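Gripper check and finger re-seating on a two-arm house robot

By Fedir Dovhaniuk
Last updated: May
12 comments – 6 shares
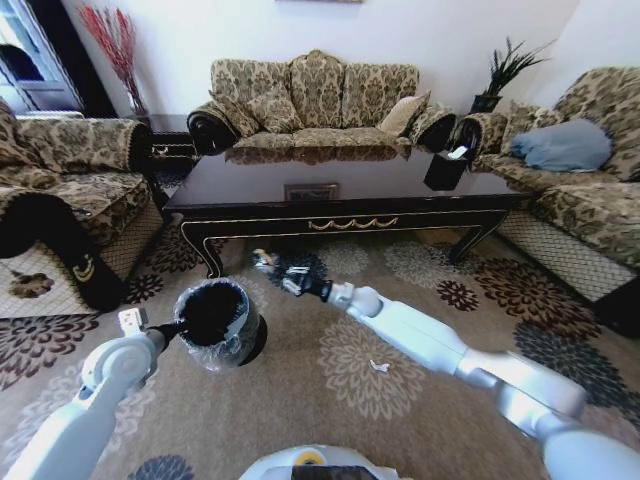
Most of the dropped objects I am called for come from the fingers, and the motors are usually healthy. The fingers sit on a short rail behind the collar, and with use they creep forward until the two tips do not meet evenly. I do the check in the room where the robot works, because a real job shows the fault sooner than the bench. A bin wrapped in crinkled plastic film, like the one in the left gripper, is a good test load, as film slides more easily than bare plastic. Keep the right gripper open and low over the carpet while you look at its two fingers.

What you need: the small hex key from the Vorkden kit, a dry cloth, a strip of paper and a Bromach finger pad set if yours are worn.

1. Put the load down and send both arms to the rest pose. Press the stop button and wait 30 seconds.

2. Wipe the pads with the dry cloth. No spray, it leaves a film on the rubber.

3. Loosen the two rail screws by half a turn. Do not remove them – they are very easy to lose in a patterned carpet.

4. Push both fingers back to the shoulder of the rail and tighten again, a little on each side in turn.

5. Release the stop and close the gripper on the paper strip. Pull gently. It should hold the same at the tip and at the base.

6. Run the grip calibration from the service menu, item 49 on my version. The colour of the status line changes to green when it is finished.

Then repeat for the other arm, also if it gave no trouble. If the paper still slips at the tip only, change the pads as a pair and calibrate again.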